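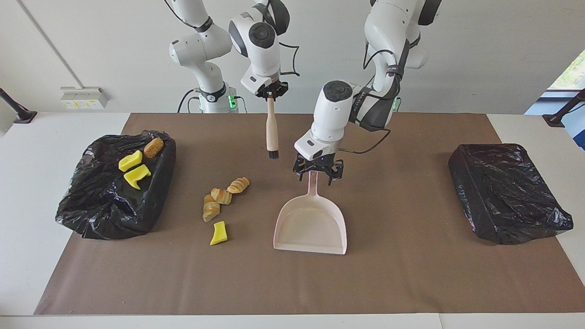 Ticket: brush arm drifts off target during remote demonstrations, sweep-and-bin task
Product: Kekum teleoperation package, two-arm
Site: Stuseo, bench 5
Opened: 2026-08-09
Status: Closed
Priority: Normal

Reported problem

We are recording demonstrations of a table cleanup by remote control. One operator drives both arms from the leader handles. The right arm holds the hand brush and the left arm holds the dustpan. The operator sweeps sponge pieces and pastries into the pan and empties the pan into the bin. The first stretch of recording went fine. After a while the brush arm stops matching the leader handle. The operator holds the handle still and the bristles sit lower than they should, or off to one side. By the end of a long session the brush presses into the paper mat hard enough to drag it.

The dustpan arm does not do this. Both status lights stay green the whole time and no fault is logged.

We have 151 demonstrations saved so far. We need to know which ones are usable before we train on them.

Setup

Two arms, paper mat on the table, a lined bin on the left and a covered bin on the right. Brush held vertically in the right gripper, bristles down. Dustpan gripped by the end of the handle. Start pose for each demonstration has the bristles just above the mat and the pan flat on it. Leader handles are at a separate desk. Control software is the stock Kekum build with our own recording script, Padano, running beside it.

Log

Entry 1
Restarted the controller and re-zeroed both leader handles. Offset gone. Recorded for a while and it came back. Restarting clears it but does not fix it.

Entry 2
Support asked for joint logs from one good demonstration and one bad one. Sent both. Support says commanded and measured joint positions agree on the follower arm in both files, so the arm is going where it is told. That points at the tool moving in the gripper or at the leader side.

Entry 3
Checked the brush in the gripper. Put a strip of tape on the handle level with the bottom of the fingers and drew a pencil line on it. Ran 6 demonstrations. The line had dropped a little. Reset the brush and ran 6 more. Same result. So the brush does slip, but the amount is too small to account for everything we see, and slipping would not move it sideways.

Entry 4
Raised the grip force on the right gripper by one step and stuck a thin rubber strip inside each finger. Pencil line now stays put. The downward offset is smaller. The sideways offset has not changed.

Entry 5
Swapped the leader handles, so the handle that used to drive the brush arm now drives the dustpan arm. The sideways offset moved to the dustpan. The follower arm is fine. The fault is in the leader handle or its cable.

It is easier to miss on the dustpan. The operator lands the pan on the mat and corrects by eye without thinking about it. We probably would not have noticed if the bad handle had been on that side from the start.

Entry 6
Support suggested letting the leader handle sit powered on with no one touching it and logging its joint readings. Left it for 60 minutes. The wrist roll joint crept steadily in one direction. The other joints were flat. Did the same with the good handle and all joints were flat.

Entry 7
Opened the wrist of the bad handle following the service sheet. The encoder connector was seated but its lock tab was not closed. Pushed it in and closed the tab. Repeated the idle test for the same length of time. All joints flat.

Entry 8
Put the leader handles back on their original sides and ran a normal session with the usual mix of sponge and pastry on the mat. No offset at the end. Bristles returned to the start height and the mat did not drag. Kept the rubber strips and the higher grip force.

Cause

Two separate problems on the same side. The brush handle was slipping slightly in the gripper, and the wrist roll encoder on one leader handle had a connector that was not locked. Restarting the controller zeroed out the encoder error, so it looked like a software fault for longer than it should have.

What to do with the saved demonstrations

The recorded follower joint positions are true, so the early part of each session can be kept. Later ones are a problem in two ways. The operator was fighting the offset, which shows up as small back-and-forth corrections before each sweep. In the worst ones the brush also pushes the mat, and we do not want the policy to learn that.

We played back every file and compared the brush wrist angle at the start pose with the first file of the same session. Anything over the limit was moved to a separate folder. Almost 60 files went. They are not deleted. If we want examples of recovery later, some may be useful.

Padano now checks the start pose before it lets the operator begin recording. If the wrist angle is out, it shows a message and will not record until the handles are re-zeroed.

Notes for other benches

The lock tab is hard to see with the cover on. If you have drift and the logs show commanded and measured positions agreeing, do the idle test on the leader handles first. It takes an hour but you do not have to stand there.

Swap the handles before you take anything apart.

Mark the tool handle at the gripper. Pencil on tape is enough.

Frade bench has the same handles and has been asked to check theirs. Result to be added under their own ticket.

Follow-up

Support asked whether the ticket could be closed. Confirmed yes after one more full session with no offset. Spare encoder cable ordered in case the connector works loose again.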